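Stop two arms from reaching for the same part

When I first set up the sorting cell in Jultton, both arms went for the closest switch at the same moment, every single time. Annoying! My fix was a tiny claim table in the planner, and you can add one in an evening.

What you need

Bakgate 2 or later, a working detector (mine publishes a list of parts with a color and a pose), and both arms calibrated to the same table frame. Do the calibration first – I skipped it once and chased a ghost bug until 11 at night.

Step 1: Give every part an ID

Open the tracker settings and turn on persistent IDs. Set the match radius to 40 mm. Go much bigger and two neighboring switches start swapping names on you.

Step 2: Add the claim table

It's just a dictionary, part ID to arm name. Before an arm plans a pick, it asks for the part. If the other arm already holds the claim, it takes the next one on its list. Release the claim once the part is in a tray, and also when a plan fails (I forgot that second bit, so parts sat there claimed forever).

Step 3: Test with a small layout

Put a few switches between the trays, give them some breathing room and mix up the cap colors. I use green, red and orange, with a yellow tray on one side and a red one on the other.

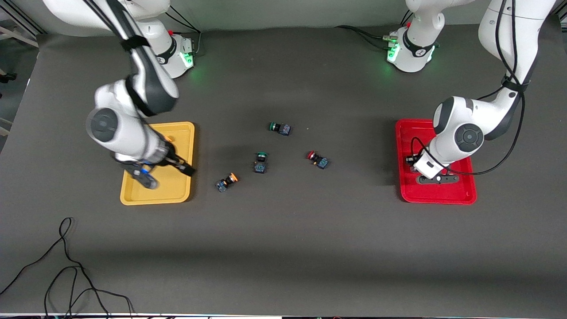

Step 4: Read the log

Run the planner with claim logging on and search for "denied". A few are fine. My first long run had 233 of them, all from one arm asking again every cycle, so I added a short wait after each refusal and the log got a lot quieter.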